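So, ich mach jetzt mal einen kleinen Thread zum Thema Schuhkartons, weil mich nach dem letzten Beitrag über den Flurschrank gleich mehrere von euch gefragt haben, wo ich die eigentlich alle lasse. Wird ein bisschen länger, holt euch einen Tee.

Vorweg: Ich bin mit Schuhkartons groß geworden. Bei meiner Oma war im Schlafzimmer der halbe Schrank voll damit, und in keinem einzigen waren Schuhe. Knöpfe, Briefe, Gummiringe, Schnittmuster, die guten Kerzen. Auf jedem stand mit Bleistift, was drin ist, und wenn sich der Inhalt geändert hat, wurde durchgestrichen und drübergeschrieben. Manche Deckel waren ganz grau davon.

Ich hab das übernommen, ohne es je zu beschließen. Beim Umzug im Januar sind dann allerdings 20 Kartons zum Vorschein gekommen, und da musste ich schon schlucken. In der neuen Wohnung gibt es keinen Dachboden und das Kellerabteil ist so schmal, dass man rückwärts wieder rausgeht.

Also hab ich angefangen auszusortieren, immer abends, einen Karton nach dem anderen, am Tisch mit der Fliesendecke. (Ja, die Wachstuchdecke mit dem grauen Fliesenmuster. Ich weiß, dass sie die Meinungen spaltet. Sie lässt sich abwischen, und ich hab sie lieb gewonnen.)

Meine Regel am Anfang war: alles raus, alles hinlegen, dann entscheiden. Das hat genau einen Abend lang funktioniert. Danach lag der Tisch voll, ich hab um sieben noch gedacht, das schaff ich locker vor dem Essen, und gegessen haben wir dann auf dem Sofa mit den Tellern auf den Knien.

Jetzt mach ich es andersrum. Der Karton kommt offen auf den Tisch, der restliche Tisch bleibt frei, und ich nehme immer nur ein Teil in die Hand. Klingt langsam, geht aber viel schneller, weil man nicht ständig zu etwas anderem rüberschielt. 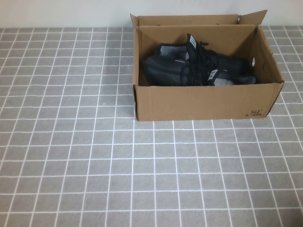

Und dann gibt es noch die Frage, welche Kartons überhaupt bleiben dürfen. Da bin ich inzwischen ziemlich streng geworden, und das will was heißen bei mir. Am liebsten mag ich die aus brauner Wellpappe, bei denen der Deckel fest dranhängt. Den klappt man hinten hoch und hat beide Hände frei, und es gibt keinen losen Deckel, der dann drei Wochen lang allein hinterm Sofa wohnt.

Die dünnen, glänzenden mit dem losen Deckel drauf sind bei mir fast alle ins Altpapier gewandert. Sie sehen im Regal erst mal hübscher aus, aber sobald man zwei davon übereinanderstellt und in den unteren etwas Schweres legt, beulen sie an den Seiten aus. Ein paar hab ich der Kita im Nachbarhaus gegeben, da wurde ein Dorf draus gebaut, mit Kirche!

Löcher in der Seitenwand finde ich übrigens praktisch. Manche kleben die zu, wegen Staub. Ich lass sie offen, man kommt mit dem Finger rein und kann den Karton aus dem Regal ziehen, auch wenn links und rechts alles eng steht.

Gwenllian Bellis hat mir daraufhin geschrieben, sie beschriftet immer die kurze Seite und die lange Seite, weil man vorher nie weiß, wie herum der Karton am Ende im Regal steht. So einfach, und ich bin in all den Jahren nicht draufgekommen. Danke dafür, Gwenllian, ich hab am selben Abend noch den Stift geholt.

Zum Stift selbst, weil das bestimmt gleich kommt: ganz normaler Bleistift, weich, wie bei Oma. Ich hatte mir extra die Etiketten von Tallik gekauft, eine Packung mit 700 Stück (wer braucht 700 Etiketten??), und auf Wellpappe halten sie bei mir nicht gut. Auf Gläsern sind sie prima. Falls jemand aus der Gegend Marmelade kocht, ich geb gern welche ab – wirklich gern.

Was jetzt wo drin ist, wollte Frau Nachbarin von gegenüber wissen, die hier auch mitliest, hallo! Also: Nähzeug, Kabel und Ladegeräte, Fahrradkram, Geschenkpapierreste und Bänder, Briefe, Fotos, und ein Karton heißt »Weiß noch nicht«. Der ist wichtig. Ohne den würde ich bei jedem zweiten Teil hängenbleiben und mir überlegen, ob eine einzelne Gardinenrolle noch eine Zukunft hat.

Für »Weiß noch nicht« gilt: wenn er voll ist, wird er komplett durchgegangen. Erst dann. Beim letzten Mal hab ich darin den Ersatzschlüssel vom Briefkasten gefunden und außerdem das Kabel von der alten Kamera, das ich im Karton »Kabel« monatelang gesucht hatte.

Bei den Fotos bin ich noch gar nicht weit. Ich setz mich hin, nehm das erste in die Hand, und dann ist es halb elf. Mein Vater mit Schnauzer im Schwimmbad, meine Tante auf einem geliehenen Moped, lauter Leute auf Gartenstühlen, von denen ich die Hälfte nicht kenne. Da will ich beim nächsten Besuch meine Mutter danebensetzen, die soll mir die Namen hinten draufschreiben.

Das Regal ist von Landeg, das hattet ihr auch gefragt. Nichts Besonderes, Kiefer, gebraucht gekauft. Die Böden kann man verstellen, und wenn man die Kartons vorher ausmisst, passen bis zu 7 auf einen Boden, quer gestellt. Ich hatte natürlich vorher nicht ausgemessen und durfte alles noch mal umstecken. Ein Boden hängt seitdem minimal schief, den sehe ich jedes Mal, wenn ich im Flur die Schuhe anziehe.

Ach so, und weil jemand meinte, man könnte doch einfach schöne Boxen kaufen, alle gleich, alle weiß. Kann man! Ich hatte die von Brultier schon im Wagen liegen und bin dann an der Kasse wieder umgedreht. Die Pappkartons sind ja da, die haben nichts extra gekostet, und wenn mal einer durchweicht oder einreißt, tut es mir nicht weh.

Einen Nachteil will ich nicht verschweigen: In den Keller würde ich Pappe nicht stellen, jedenfalls nicht in meinen. Da hab ich zwei Kisten aus Kunststoff mit Deckel, für die Weihnachtssachen und die Campingdecken. Alles andere bleibt oben im Flur.

Stand heute sind noch 2 Kartons übrig, an die ich nicht rangehe. Der eine ist der mit den Briefen, der andere der mit den Sachen von Oma, und für den nehme ich mir mal einen verregneten Sonntag und koch vorher eine große Kanne Kaffee.

Wenn ihr selbst solche Kartonschränke in der Familie habt, schreibt mir gern drunter, was bei euch drin war. Ich les alles, dauert nur manchmal, bis ich antworte. Und wer Etiketten will, bitte kurz melden.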